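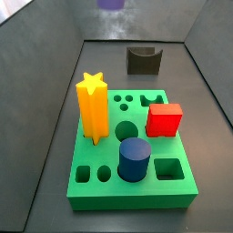

Drovier Shape Sorter Set

README for the picture collection and notes, October release

Welcome! This folder is all about one chunky green shape-sorter board and the blocks that go with it. Merike Žukauskas and I (Anju Pathak) put it together because we both love these toys, and because good, plain pictures of a half-finished sorter are surprisingly hard to find. Most people photograph them full or empty, and the in-between states are the fun part.

What's in the folder

stills/ - 77 pictures of the board with blocks standing in or on it
notes/ - 40 short text notes, one per play session, typed up the same evening
shapes.txt - the names we use for blocks and cutouts
changes.txt - what moved or got fixed between releases

Names we use

star - the tall yellow five-pointed column
brick - the red rectangular block
drum - the blue cylinder
arch - the black arched block
trio - the three small round holes set in a triangle near the rear edge
well - the large circular hole in the middle of the board

Please stick to these if you send us notes. Early on Merike wrote "tower" for the star and I wrote "post" for the drum, and it took us a whole evening in Clukau to untangle who meant what!
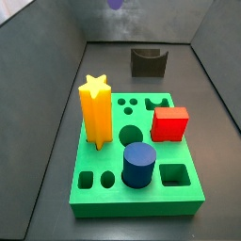
The star is the piece we get asked about most. It stands so much higher than its neighbors that it makes a great landmark, and you can tell which way round the board is just by finding it. It's also the fussiest to place. All those points have to line up before it will drop, and a small twist at the top usually does more good than a hard push (the foam is forgiving, but go easy on the edges).

How the notes are written

Each note gives the blocks in play, the order they were tried and any block that went to the wrong cutout first. We write "in" only when the person playing felt the block touch bottom. If they weren't sure, the note says "resting" - you'll see that word a lot next to the brick. Please don't tidy those up to "in" when you reuse the notes.

Known gaps

- 11 notes have no matching still.
- The arch cutout is named in the notes but we never measured it.
- Blocks lying on their sides are rare in this release. More are coming from the Cerkley sessions.
- Colors vary a little from picture to picture, so go by shape first.

Using it

Teachers, toy makers, people drawing picture books - help yourselves. Please credit it as "Drovier Shape Sorter Set, Pathak and Žukauskas" and keep this README with the files. If you spot a wrong name or a missing block, add a line to changes.txt with your initials and send it back to us. Version 2 will have the Tripathi board as well, and we can't wait to get it sorted and written up!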